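Pre-session inspection, data collection bay, Ullham site
Task set: bag and bin handling
Inspector: Gönül Uçar
Period: September

1. Emergency stop, operator side. OK. Tested with arm powered and idle.

2. Emergency stop, wall side. OK. Label peeling, replace.

3. Arm sleeve seated at both ends. OK. Check again after 400 episodes or at any sign of rubbing.

4. Finger brackets and pins. OK. Witness marks line up. Do not retighten between sessions, it shifts the grip calibration and the earlier episodes no longer match.

5. Wrist camera lens and mount. OK. Cleaned. Clips with a smeared lens go to the reject folder and are not to be trimmed and kept.

6. Bag stock. COMMENT. Translucent blue only for this set. Sarıgül delivered two thicknesses under one part number. Log the thickness per episode until purchasing sorts it out. 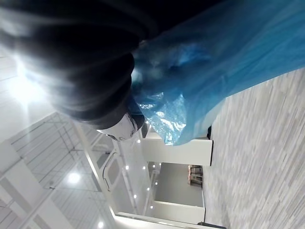 7. Speed limit in free motion. OK. Set to 30 percent for lifts. Operators have been raising it near the end of a shift to make quota. The quota is 3000 episodes for the set and it does not move, so leave the limit alone.

8. Cables on floor. FAIL. Any cable crossing a walking path gets a cover or is rerouted before the next start. Second time this has been written up.

9. Bin contents. COMMENT. Soft items only. No glass, no batteries, nothing with a point. Ekimico asked for mixed contents; refused until the guard is approved. 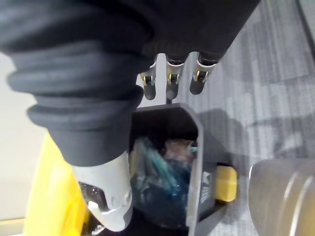

10. Approach height over bin rim. COMMENT. Operators differ too much. Pause above the rim, then descend. Episodes with rim contact are kept but tagged "contact", as the Jistthorpe training group wants failures in the set.

11. Standing zone. OK. Roughly 4 feet from the arm base, tape intact.

12. Episode log matches files on disk. FAIL. Morning block has entries with no end time. Operator to correct before upload.

Result: hold. Items 8 and 12 open.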